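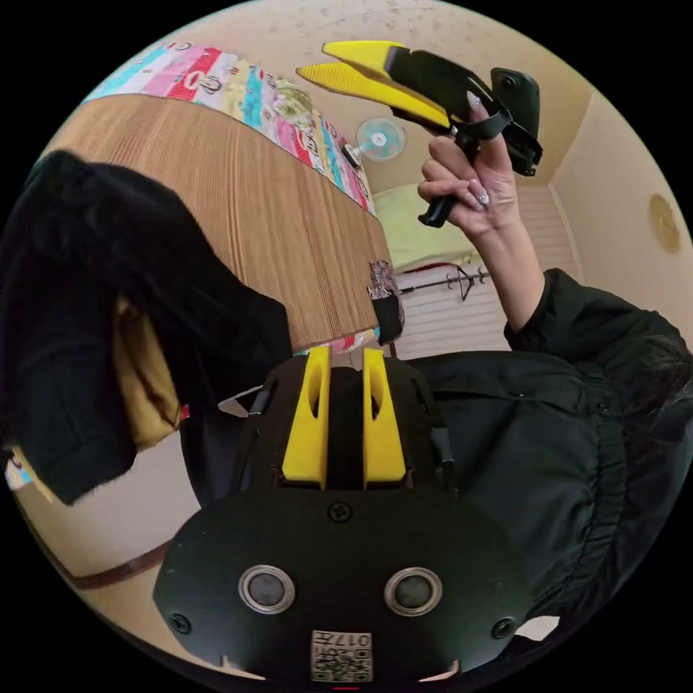 Hand-held grippers, one marked 017.

Ovcombe Gravity Enduro
Course and Equipment Safety Checklist, Stages 1 to 4, with Comments
September round

Status codes: OK = meets standard. OK/C = meets standard, see comment. FIX = must be corrected before practice opens. N/A = does not apply.

Inspection covers the taped course, marshal posts, start and finish areas, and rider equipment check. Inspect on foot, top to bottom, then ride each stage once at race pace. Items marked FIX are rechecked before 8:30 a.m.

SECTION A. COURSE TAPE AND SIGNS

A1. Tape continuous on both sides through all wooded sections. OK
A2. Tape height between knee and hip. OK/C
Comment: Tape on the lower half of Stage 2 had sagged to ankle height at the two hairpins. Restapled. Check again after practice, as riders cut the inside line there.
A3. No stakes with exposed metal tips inside the fall zone. FIX
Comment: Six steel stakes on Stage 3 below the quarry road. Replace with bamboo or fit caps. Caps are in the start area crate.
A4. Caution arrows placed before each marked hazard. OK
A5. Double caution arrows at drops over the posted limit. OK/C
Comment: Stage 4 arrow was mounted behind a holly branch. Moved uphill.
A6. Stage split signs readable at speed. OK

SECTION B. TRAIL SURFACE AND FEATURES

B1. Takeoffs firm, no soft lip. OK
B2. Landings clear of loose rock. FIX
Comment: Rendlow Step, Stage 3. Fist-sized rock has migrated into the right-hand landing. Rake out and pack. If rain continues past noon, close the right line and run the left only.
B3. Wooden bridges: boards tight, no raised screw heads. OK/C
Comment: One board on the Stage 1 bridge flexes under load. Two screws added. Wire mesh is sound over the full deck.
B4. Roots across the fall line brushed and visible. OK
B5. Bypass line open at every A-grade feature. OK
B6. Drainage cuts clear. OK/C
Comment: Stage 2 cut at the fence line was full of leaves. Cleared by hand. The next cut down carries all the overflow and should be looked at between practice and racing.
B7. Trees within the fall zone padded. FIX
Comment: The beech on the exit of the last Stage 4 corner has no pad. The pad from last year's line is still strapped to a tree that is no longer near the course. Move it over.

SECTION C. MARSHAL POSTS

C1. Each post has line of sight to the next, or radio contact. OK
C2. Radio check completed on the main and backup channel. OK/C
Comment: Post 9 is readable on the backup channel only. Post 9 stays on backup all day and control monitors both.
C3. Flags, whistle and post map present. OK
C4. Standing position outside the fall zone. FIX
Comment: Post 12 stands on the outside of a bermed turn. Move uphill to the flat ground beside the stump. The view of the turn is better from there as well.
C5. Total posts staffed: 16. OK
C6. Marshals briefed on stopping a stage. Red flag is shown only on instruction from control, or when a rider is down on the racing line. OK

SECTION D. MEDICAL AND ACCESS

D1. Vehicle access to the quarry road open, gate unlocked. OK
D2. Evacuation points marked on map and on the ground. OK/C
Comment: Ground marker for point D faded. Repainted.
D3. Stretcher carry route walked for each stage. OK/C
Comment: The Stage 3 carry is steep and slick below Rendlow Step. Allow six people, four carrying and two relieving.
D4. First aid posts stocked against the list. OK
D5. Grid references given to the medical crew in writing. OK
D6. Start gap between riders long enough to stop the next rider. OK

SECTION E. RIDER EQUIPMENT CHECK

E1. Full-face helmet, correctly sized, buckle working, no visible cracks. Required on all stages.
E2. Knee pads required. Elbow pads and back protector recommended.
E3. Brakes: both levers firm, no contact with the grip at full pull.
E4. Bar ends plugged. Open bar ends are refused at check.
E5. Axles tight, headset free of play, no missing spokes.
E6. Number plate fixed at three points, not trimmed or folded.
Comment: 163 bikes presented. The most common fault was a missing bar plug. Plugs are available at the check table. Riders on the Odex demo bikes must go through the check the same as everyone else. Two of these had rear axles below torque and were held until tightened.
E7. Battery mounts secure on e-bikes. OK
E8. Timing chip worn on the left wrist. OK

SECTION F. START, FINISH AND PADDOCK

F1. Finish run-out 100 feet minimum, level or uphill. OK
F2. Spectator fence set back from the run-out. OK/C
Comment: The Miyazaki banner was tied to the fence on the course side. Retied on the spectator side.
F3. Start ramp surface dry and gritted. OK/C
Comment: Grip tape is peeling at the left edge. Trimmed and reglued. Replace before the next round.
F4. Generator outside the tent, cables under matting. OK
F5. Paddock speed limit signs in place. OK
F6. Bike wash drains away from the walking route. FIX
Comment: Runoff crosses the path to the toilets. Move the wash downhill of the gate.

OPEN ITEMS

A3, B2, B7, C4, F6. Practice does not open on Stages 3 and 4 until A3, B2, B7 and C4 are signed off. F6 to be completed before the bike wash is turned on.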